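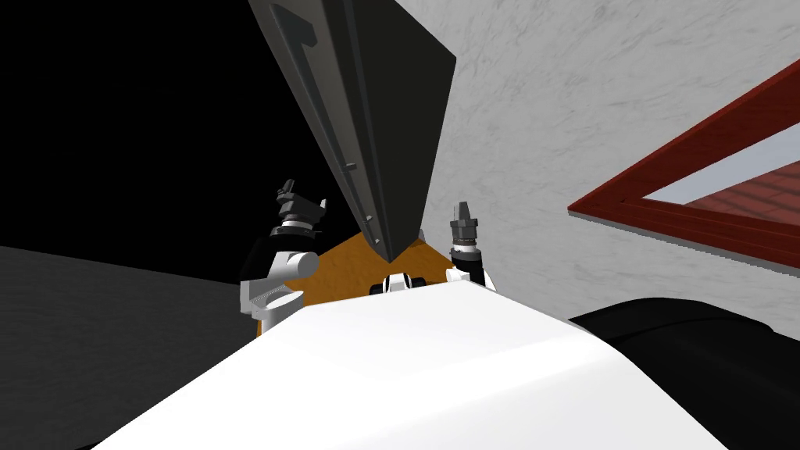 The Plundik home energy monitor promises to show you where your electricity goes. After four months with one clamped inside my breaker panel, I can report that it goes to the water heater, and that I'd have preferred not to know.

The kit costs $116 and comes with two large clamps for the mains and eight small ones for individual circuits. Shafiq Karunaratne, the electrician who fitted mine, was done in 43 minutes, including the time he spent looking at the previous owner's wiring and sighing. You should hire someone too. The manual has a cheerful drawing of a man doing it himself, and I worry about him.

Setup took longer. The app wants your utility, your rate plan and your square footage, and it logged me out twice while I hunted for a bill. Once it was running, though, the live readings were quick and steady. Turn on the kettle and the graph jumps before you've put the lid down.

What it does badly is guess. Anything not on its own clamp gets identified by "appliance signature," and for most of March my dehumidifier was listed as an electric vehicle. I don't own one. The app congratulated me on my charging habits anyway.

The savings are real but modest. I moved the water heater to a night schedule, found an old basement freezer drawing far more than it should, and cut my bill by nearly $40 a month. Most of that was the freezer, which contained one bag of peas.

I also tried the Bruseck, on loan from my neighbor Vilém Kadlec. It guesses better and looks nicer - but the useful history sits behind a subscription, and after a year you've paid for a second Plundik.

If you have time-of-use rates or electric heat, buy it. If you rent a small apartment with gas everything, walk around and unplug things. Solar owners should wait for the firmware update, as mine still counts exports as consumption on cloudy mornings.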